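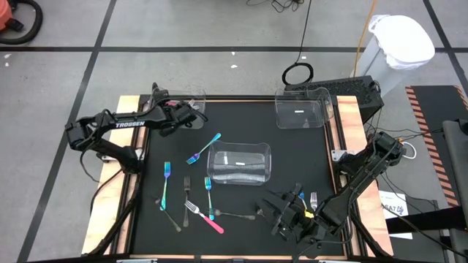

Page 2 of 4

CUTLERY SORTING STATION – INSPECTION CHECKLIST
Site: Asadham
Date of inspection: June 25, 2019
Inspected by: Loubna Mansour
Second check: Joonas Karppinen
Scope: work table, clear bins, loose forks, floor and cables around the table

Ratings: OK / OK with comment / Action / Not checked

Section 1. Floor and surroundings

1.1 Floor marking tape flat and unbroken – OK
1.2 Walkway on all sides of the table – OK with comment
Comment: Shop vacuum is stored near the far left corner. The hose is to stay coiled when not in use.
1.3 Cables clear of the walkway – Action
Comment: Looped black cable on the floor beyond the far edge of the table, with an orange cable next to it. Route both along the wall or cover them. Assigned to Hinata Nagano.
1.4 Trash bin in position and lined – OK
1.5 Keyboard clear of the sorting area – OK with comment
Comment: It sits close to the far right corner. Acceptable as long as no cutlery is placed on that side.

Section 2. Work table

2.1 Black surface clean, no grit or food residue – OK
2.2 Wooden side boards free of splinters – OK with comment
Comment: Checked by hand with a cotton glove. One rough spot on the right board, sanded during the visit.
2.3 Edge strips and fittings tight – OK
2.4 Table stable under load – OK
Comment: Pressed at each corner. No rocking.
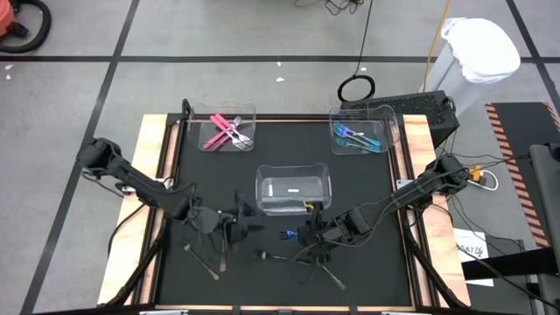
2.5 Side brackets tight – OK
Comment: Both silver brackets checked with a hex key. Torque not measured – the wrench was out for calibration.

Section 3. Bins

3.1 No cracks, chips or sharp rims – OK
Comment: Run a finger along the full rim, including the dip at the front and back. Hairline cracks in clear plastic are easier to feel than to see.
3.2 Contents match the sorting plan – OK with comment
Comment: Pink-handled forks go upper left, blue iridescent forks upper right. The plan posted on the wall still shows the old order. Replace the sheet.
3.3 Labels present and readable – Action
Comment: Small white labels are used, but the print is too small to read from standing height. Noboru Hayashi to reprint in larger type.
3.4 Bins not filled above the rim – OK
3.5 Bins washed at the set interval – Not checked
Comment: Wash log not available. The interval is 1,000 pieces sorted or the end of the shift, whichever comes first.

Section 4. Loose forks

4.1 Tines straight, no burrs – OK with comment
Comment: One piece from the Grodum lot had a burr on an outer tine. Withdrawn.
4.2 Plastic handles firmly attached – OK
Comment: Twist test by hand. Any play at the joint means the fork is withdrawn.
4.3 Colored finish intact – OK
Comment: No flaking found on the iridescent pieces. Fingerprints show up strongly on this finish and are not to be recorded as wear. 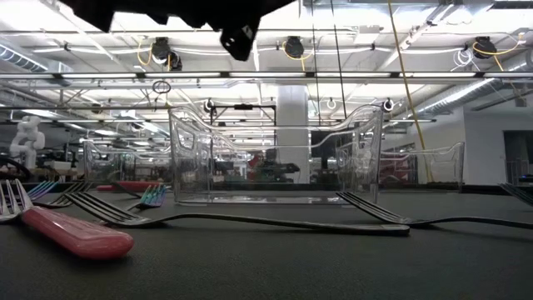

4.4 Forks lying flat before pickup by hand – OK with comment
Comment: Forks that overlap can tip when the lower one is moved. Separate them first and lift by the handle. Cut-resistant gloves are not required for table forks, but staff must not sweep pieces together with the bare palm.
4.5 Dark forks visible against the surface – Action
Comment: Dark finish on a dark table is hard to see from the side, and a missed fork can end up under a bin. Trial a lighter mat for the Tanell lot. Lighting was measured at 300 lux at the center of the table. Repeat the reading after the lamp is changed.
4.6 Polished steel free of tarnish and residue – OK with comment
Comment: Reflections can pass for stains. Turn the piece under the light before rejecting it, then wipe once with a dry cloth. A mark that moves with the angle is a reflection.
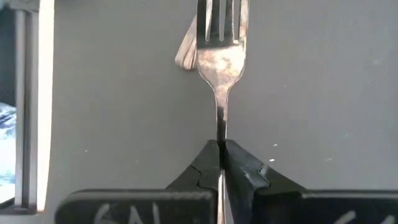 Item 4.6: Polished fork held upright, head and neck, brownish patches among the highlights.

4.7 Withdrawn pieces logged – OK
Comment: 59 entries in June so far, most of them bent tines. Log kept by Haruna Takeda.

Section 5. Follow-up

1.3 Reroute or cover floor cables – H. Nagano
3.2 Replace wall plan – J. Karppinen
3.3 Reprint bin labels – N. Hayashi
3.5 Locate wash log and send a copy – H. Takeda
4.5 Lighter mat and second light reading – L. Mansour

Items 1.3 and 4.5 to be rechecked before the Sekiguchi delivery is opened. Continue with hand wash area on page 3.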